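## Section 4: Everyday Wiping and the Seasonal Oiling of Your Butcher-Block Top

Your Dranora top comes to you sanded and oiled, and with a little regular attention it will keep that lovely striped look for a good long while. Please read the whole section once before you pick up a cloth. It isn't long (well, not very long!), and the oiling part goes much more smoothly if you know what's coming.

### 4.1 Daily wipe-down

1. Clear the middle of the top first. Small things can go in a bin at the back while you work.
2. Dampen a soft sponge or a folded cloth with lukewarm water and wring it out well. It should leave a faint sheen behind it, never a puddle.
3. Wipe along the strips, from one end to the other, in long easy strokes.
4. Go over the same area with a dry towel, and don't forget the edges, where water likes to sit.

**Note:** A drop of mild dish soap is fine for sticky spots. Rinse the cloth and wipe once more so no soap is left on the wood.

**Caution:** No bleach, no scouring pads, and please, no steam cleaners. They raise the grain, and then you're in for an afternoon of sanding.

Keep one soft piece just for the tabletop, in a color you won't mix up with the dish sponges. Huiling Cui, who put together the first edition of this guide, always kept hers in purple, and plenty of our customers have picked up the habit since.
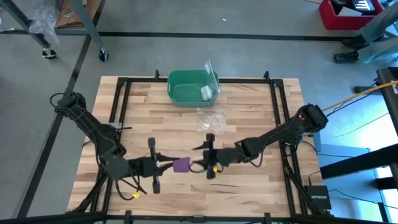
*Fig. 7. Butcher-block top with a purple soft piece and a green bin toward the back.*

The paler strips and the honey-toned ones may take the oil a little differently, so don't worry if your top looks patchy partway through the next steps. It usually evens out as the oil soaks in.

### 4.2 Oiling (every March, or whenever the wood looks thirsty)

1. Wipe the top as in 4.1 and let it dry overnight.
2. Sand lightly with 211 paper from the refill pack, always with the strips. Brush off the dust.
3. Pour a small pool of Irness board oil in the middle and spread it outward with a clean, lint-free rag.
4. Wait 60 minutes. Make yourself some tea!
5. Buff away whatever hasn't soaked in, then leave the top bare until the next morning.
6. Repeat steps 3 to 5 if the wood still feels dry under your palm.

**Caution:** Oily rags can heat up on their own. Spread them flat outdoors, away from anything that burns, until they are completely dry and stiff. Never leave them balled up in a bin.

For water rings and knife marks, turn to page 69.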